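Speaker notes - "Sharing a house with a night-shift worker"
Arnham Library evening series, 2021-01-09

Opening (keep it short)

Thank the library. Say who I am: nine years of nights at the Nalico bakery, then day work, now sleep classes. I am not a doctor. Anyone with a medical question should take it to one.

Ask for hands: who works nights, who lives with someone who does. Most of the talk is for the second group.

Start with light. Daylight at 8 a.m. tells the body to get up, and a person who has just finished a shift is driving home in it. Sunglasses help, but not while driving if you feel drowsy. At home, the bedroom should be dark before they walk in. Cover the small lights too - chargers, clock displays, the strip under the door.
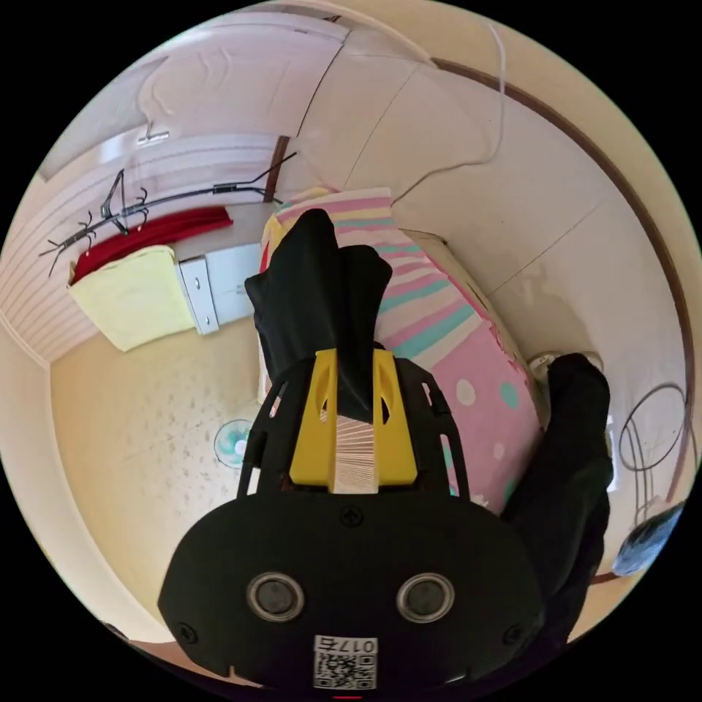 Black cloth, crumpled.

Fabric does not have to be expensive. Hold it up to a lamp in the store. If you can see the bulb, keep looking. It needs to go past the window on both sides, and most people buy it too narrow.

Noise next. Steady noise is easier to sleep through than sudden noise. A fan is fine. The worst things in our house were the doorbell and the dishwasher door. Put a note over the doorbell. Run the dishwasher after 4.

Pause here for questions on noise. There are always some about dogs.

Second part: the household calendar

Put shifts on paper where everybody can see them. Mark sleep in as well as work. A day that looks free on the calendar usually isn't, and this is where the arguments start.

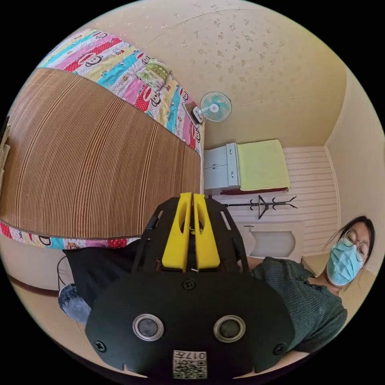

Agree on what is worth waking someone for. Our list had three things on it: fire, a sick child, and a call from the school. Packages were not on it. Write yours down and let the sleeper have the last word.

Mention the Vahidi family from the August class, with their permission. They moved dinner to 5 p.m. so it could be the night worker's breakfast. The kids complained for two weeks and then stopped.

Do not read the whole handout aloud. Go to page 2, the changeover days. Short nap after the last shift, up by early afternoon, bed at a normal hour. 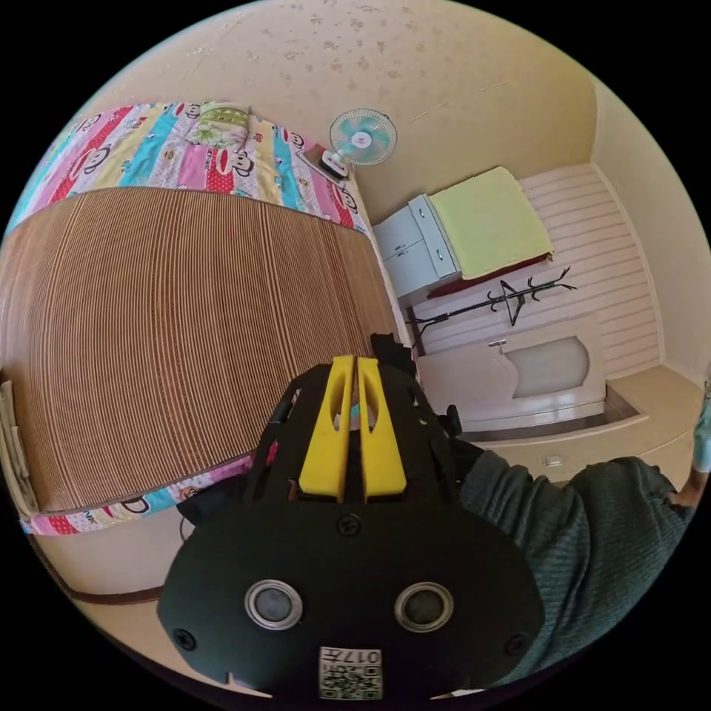
Notes by Abena Agyeman
Handout edited by Mojtaba Mohammadi

Third part: making the bed and the room ready

Do it before leaving for work. Clean sheets at 9 p.m. feel like a chore, but at 8 a.m. it is much worse. Keep the room cool. Phone on the dresser with only the agreed numbers let through.

Last 11 minutes are for questions. If it goes quiet, ask what time people eat their main meal. Sign-up sheet for the next class is by the door - point to it before they start putting coats on.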